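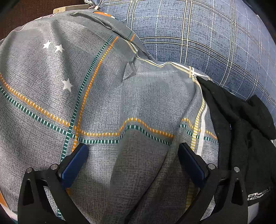

Reading the Standstead child mortality tables again. Short thread on denominators. 1/

The October revision moved two districts from live births to mid-year population under one. Same deaths, different rate. 2/

Maarja Bite flagged it in her notes on the Hosley series. The rate for the smaller district shifts by 9 per cent with no change in outcomes. 3/

If you're charting the full 11 years, recalculate the earlier values or mark the break. A footnote in grey 6-point type doesn't count. 4/

Els Bakker has the conversion script. It assumes complete birth registration, so check that before using it for the rural centres. 5/5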